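3.2 Texture of gluten-free flatbreads after storage

Flatbreads were baked from two flour blends, Mirance (rice and sorghum) and Skomside (rice and buckwheat), at the Praltbridge test kitchen in October. Each blend was mixed with the same share of water, oil and psyllium husk, and the dough rested for 20 minutes before shaping.

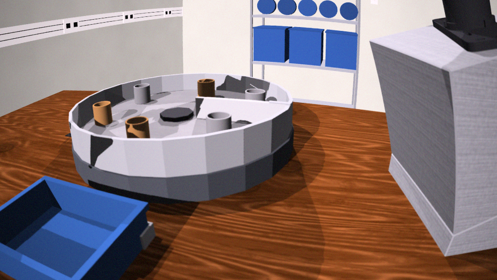
Why was psyllium husk used in both blends?
It binds water and gives the dough enough stretch to be rolled thin without gluten.

A panel of 53 adults who regularly eat gluten-free bread rated softness and ease of folding on the day of baking and again after 2 days in sealed bags. Ratings on the first day were close. After storage, the Mirance bread was judged softer, while the Skomside bread cracked more often when folded.

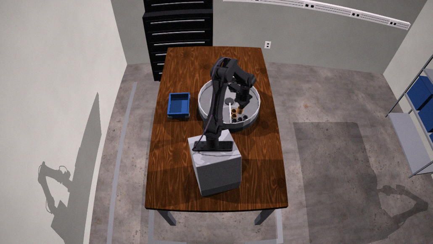 Figure 2. Round tray and round pieces; table with mounted arm.

The difference may reflect the finer grind of the sorghum flour, although grind size was not varied in this study. Sarpong and Tsikata reported a similar loss of softness in buckwheat loaves made by the Aryee method. Panel members were not told which blend they were eating, and the order of serving was changed between sessions. Flavor ratings are given in Section 3.3.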